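Petits coins, grands soins : la galerie des toilettes bien tenues

Bienvenue dans le carnet photo de l'atelier Vodura ! Après les plans de travail et les cabines de douche, place à la pièce la plus petite de l'appartement, celle que l'on expédie trop souvent en fin de ménage alors qu'elle mérite vraiment dix minutes d'attention. J'adore ce chapitre, je l'avoue - une cuvette bien brossée, c'est un plaisir immédiat, et on n'a besoin de presque rien pour y arriver.

Ma routine est toute simple. J'ouvre la fenêtre ou je lance la ventilation, je relève l'abattant, je verse le produit sous le rebord et je laisse agir le temps de passer un chiffon sur le lavabo. Ensuite, brosse en main, je fais tout le tour en commençant par le haut, sous le rebord, là où le calcaire adore se loger, puis je descends vers le fond. On tire la chasse en gardant la brosse dans le jet, pour la rincer du même coup. Et jamais deux produits à la fois, surtout pas de javel avec un détartrant ou du vinaigre !

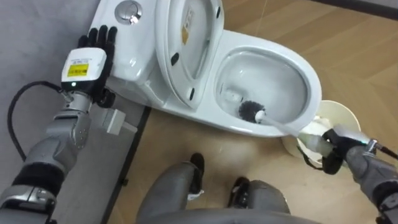 La brosse contre la paroi, au ras de l'eau : un bon endroit où insister, les cernes s'y installent vite.
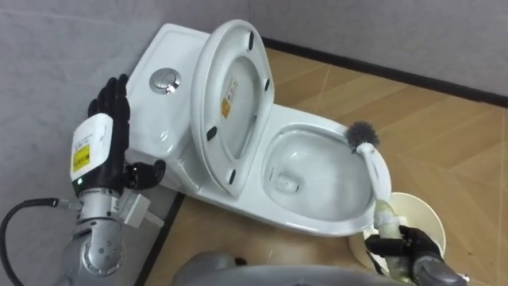
Même brosse à tête sombre, cette fois contre le rebord intérieur. J'aime beaucoup ce carrelage aux tons miel, qui réchauffe tout de suite le blanc de la cuvette.

Ruba Fakhoury nous a écrit en août que, chez elle, le vrai changement était venu du séchage : elle coince le manche de la brosse entre l'abattant et la cuvette, tête au-dessus de l'eau, et la laisse s'égoutter avant de la ranger. Depuis, plus de flaque au fond du support, plus d'odeur non plus. Elle ajoute qu'elle lave le support à l'eau chaude savonneuse chaque fois qu'elle change le sac de la poubelle, ce qui lui évite d'y penser. Merci Ruba, j'ai adopté l'astuce le soir même et je ne reviendrai pas en arrière !

Pour les traces tenaces, du vinaigre blanc versé le soir, seul, et un bon brossage le lendemain matin. Le bouton de chasse chromé, lui, se contente d'une microfibre à peine humide puis d'un coup de chiffon sec - il brille tout de suite et la pièce entière a l'air plus nette. Prochaine galerie : les joints de carrelage, avec les essais de Junaid Bhutto à la vieille brosse à dents.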